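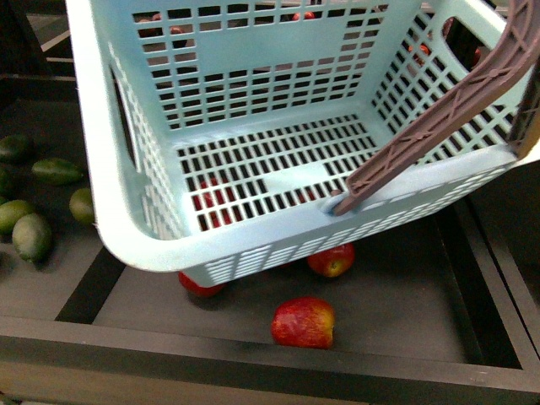

An empty basket over the apple bin.

Home | Stories | Poems | Letters | About

The Blue Basket

by Dervishi

September

3 comments | 2 shares

The shop in Erneck closed at six on Wednesday, and at twenty to six she was still standing in front of the apples.

She had taken a light blue basket at the door, as always, and it was still empty. In the dark wooden bin there were only a few red apples left. One of them lay near the front, red with yellow stripes, and it had a pale place on one side, as if a leaf had covered it all summer. Her mother used to choose exactly such apples. She said the sun had forgotten a small part of them, and a person should be kind to that part.

Her mother was in Vatbridge now, in a room on the second floor with a window that opened only a little. The bus went there at seven. On the telephone she had asked for nothing - she never asked - but she had talked for a long time about the cake from the old house, the one with the burned sugar on top.

"We will have more tomorrow," said the man with the broom. "These are the last."

"Tomorrow I work," she said.

He nodded and continued to sweep in the direction of the potatoes.

She held the basket over the bin and looked down through its floor. Through the small holes the apple under it was only some pieces of red. She thought of the kitchen in the old house, and of the curtain there, through which you could see the garden in the same way, in pieces. When she was small she believed that the garden was really made like this, and that somebody put it together again each time she went outside.

For the cake you needed 200 grams of sugar, butter, and more apples than this. She knew it very well. Also there was no oven in the room in Vatbridge, and the nurses did not like crumbs.

She put the basket down beside her shoes and took the apple with the pale place. It was heavier than she had expected. Then she took the others too, one after another, and carried the basket to the cash desk with both hands.

On the bus she kept the bag on her knees. After the bridge it began to rain.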